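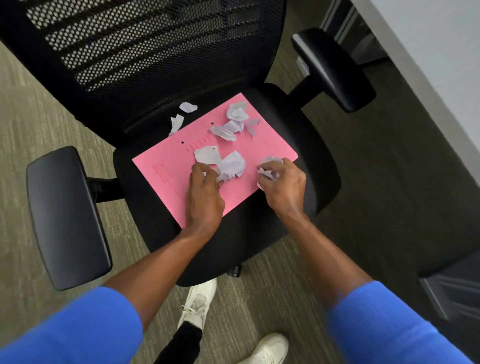 What does a dating site's "match score" measure? Mostly how alike two people's answers were on a form, and whatever else the company decided to count. Endivora has members fill in 145 items. Tinier asks 14. Both print a percentage next to a stranger's face, and neither publishes the formula.
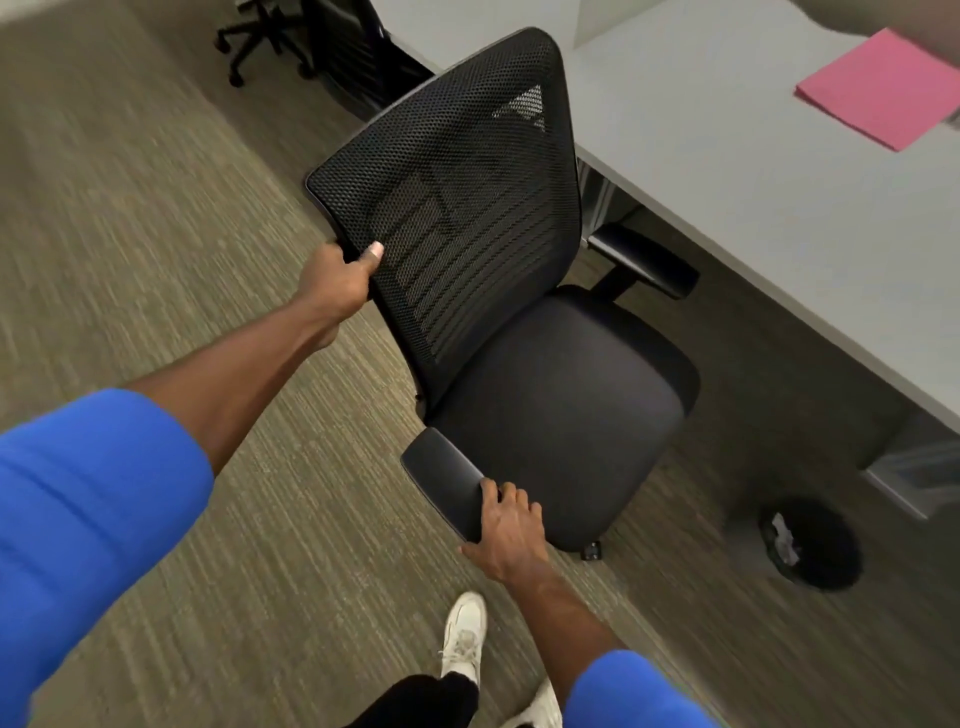

Ask next who was checked, and when. The Bosar survey followed 167 couples for 11 months, and every one of them had already met through the site. People who matched well on paper and couldn't stand each other over coffee were never in the sample. Keep that in mind when you see "proven" in an ad.

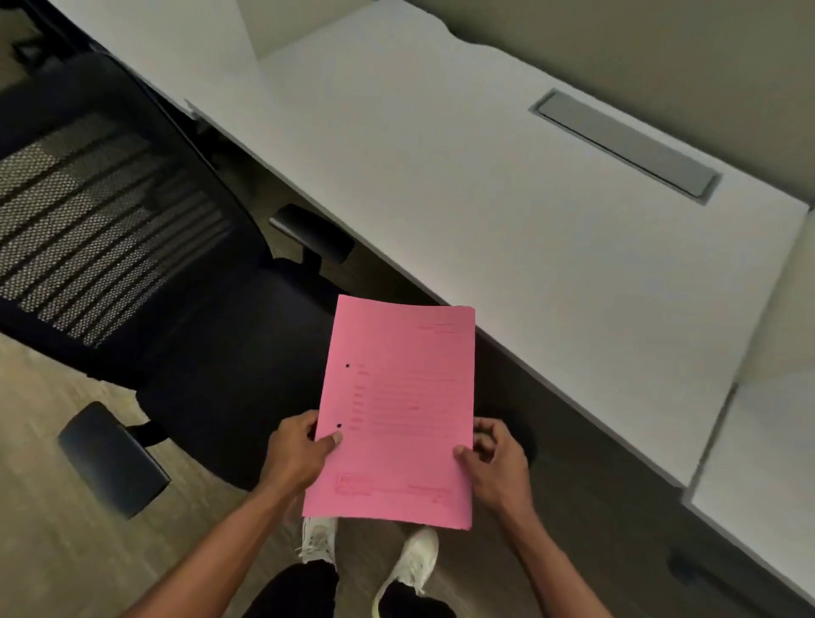 Pink sheet, faint print

Sutherland's reading covers self-report. People say they want kindness and then click on height. I'd treat any stated preference as a guess until there is behavior to set beside it. 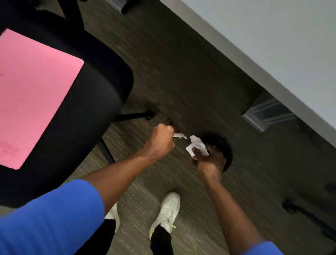
The same goes for "active members." Does a login in February count? Does a lapsed account? Bring one site's own definition to section, copied word for word, if you can find it.

Print this page | E-mail this page

Contact the department | Back to top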